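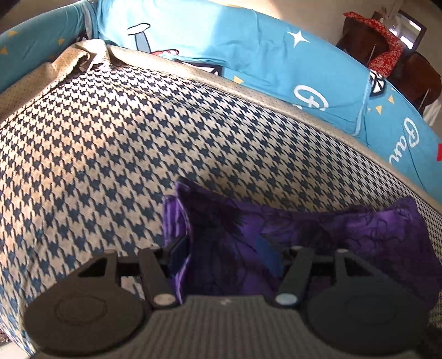 Purple on houndstooth, February

I've been cutting down my clothes since Christmas. The rule is simple: if I didn't wear it last winter, it goes. So far 58 things have gone, mostly jumpers and work shirts from the old job.

Selling has been slow. I made 160 pounds, and half of that was one coat. Naledi Mokgethi bought two dresses and paid me in cash, which was easier than posting anything. The rest went to the charity shop by the station. They don't take shoes any more, so ring first.

I still have too many scarves.
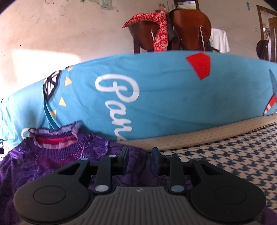

What I'm keeping

One good coat, three pairs of jeans and anything that washes at 30. I'm leaving the loft boxes until spring, when it's warm enough to sit up there and sort them.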